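3.2 Closure practice and recall of aftercare advice

Wound care advice is usually given in the last few minutes of a clinic visit, when people are tired and keen to get home. We looked at how much of it was remembered. Leaflets were posted to 600 households on the Vallport and Sarnico clinic lists, and 449 returned the survey. Of these, 19 had left the wound type blank and were set aside.

The leaflet covered washing, dressing changes, signs of infection and when to have stitches out. It was written at a Year 8 reading level and printed in colour on a single folded sheet. Most people took about 17 minutes to read it and fill in the survey. Recall was best for washing and poorest for when to ring the clinic. Older respondents did as well as younger ones on every item except dressing changes.

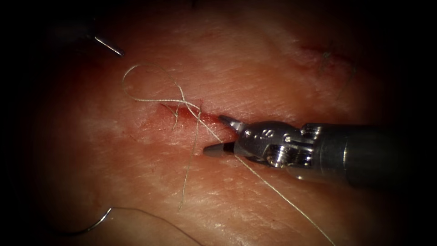
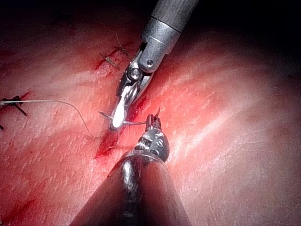
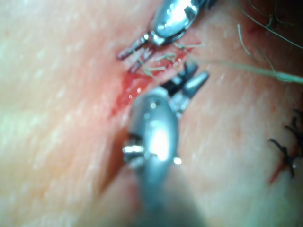
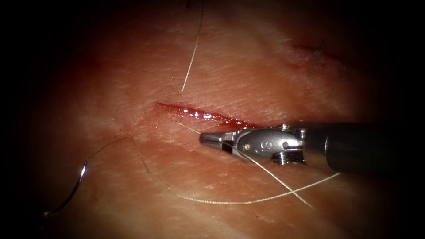

Figure 4. Linear incisions, close views.

Mereana Bright wrote in reply to the draft that the survey asked the wrong person in many homes, as the one changing the dressing was often a partner or a grown daughter, and the leaflet spoke only to the patient. She also felt that "keep the area dry" meant little to people who milk twice a day.

We accept the first point. The survey did not ask who did the dressing, and recall scores may be too low for that reason. On the second, the wording was taken from the older Donnelly leaflet and had not been tested with farm workers. A revised version names common jobs and says what to cover the wound with during each. It has been sent to both clinics, and recall under the new wording is reported in Section 4.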